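Arville Household Advisory Service
Storage and Reuse: Keeping Gift Boxes from One Season to the Next
Revised Tuesday, December 10, 2019

Rigid gift boxes with separate lids are among the most useful containers a household receives, and they are frequently discarded after one use. With modest care they will serve for several years, first as gift packaging and later as drawer storage. The following guidance applies to paper-covered board boxes. It does not apply to folding cartons or to tins.

Sorting

Sort boxes before putting them away. Keep those with square corners and a lid that seats without force. Boxes with crushed corners may be used in a workshop or garage for hardware, but they should not be stacked under weight. Any box that smells of damp should go out with the recycling, together with any tissue that was stored in it.

Match each lid to its base at this stage. Lids from the same maker often look alike and differ slightly in size. A small penciled number on the inside of the lid and on the underside of the base will prevent confusion later.

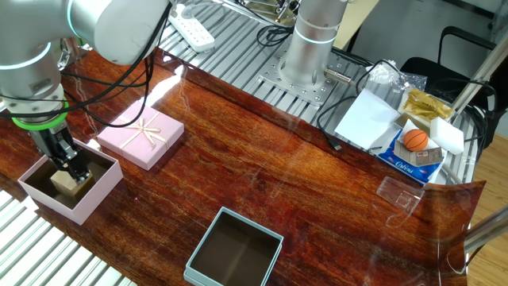
Cleaning

Wipe outer surfaces with a dry cotton cloth. Do not use spray cleaners, which raise the paper covering and leave a tide mark. A soft white eraser will remove most scuffs from pale colors. Dark linings show dust readily and may be cleaned with a soft brush, working from the corners toward the center.

Ribbons that are fixed to the lid should be left in place. To restore a flattened bow, roll a strip of clean tissue and place it inside each loop overnight. Ironing is not advised, as the heat may loosen the adhesive beneath.

Labeling and Storage

1. Label the short side of the base. Labels on lids are lost when lids are exchanged.
2. Store lids on their boxes wherever space permits. If boxes must be nested, keep the lids together in a single flat carton.
3. Do not stack more than 4 boxes, and place the heaviest at the bottom.
4. Keep boxes off concrete floors. A closet shelf is preferable to a basement or an attic.

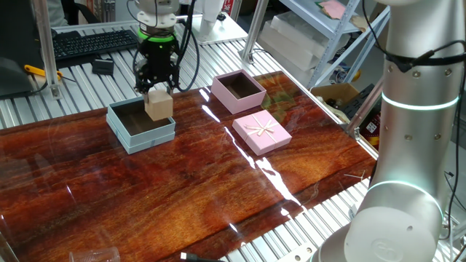 5. Check stored boxes each October, before the gift season, and replace any tissue that has yellowed.

Use in Drawers

Boxes without lids make satisfactory drawer dividers. Measure the inside height of the drawer first and allow a small clearance above the box walls. Line each box with plain shelf paper cut to the base. Heavy articles, including scissors and hand tools, should be kept in the boxes nearest the front, where they place less strain on the drawer when it is opened.

Questions concerning this leaflet may be directed to Chae-won Ham, Household Advisory Service, extension 14. Printed copies are available on request under leaflet number 2190.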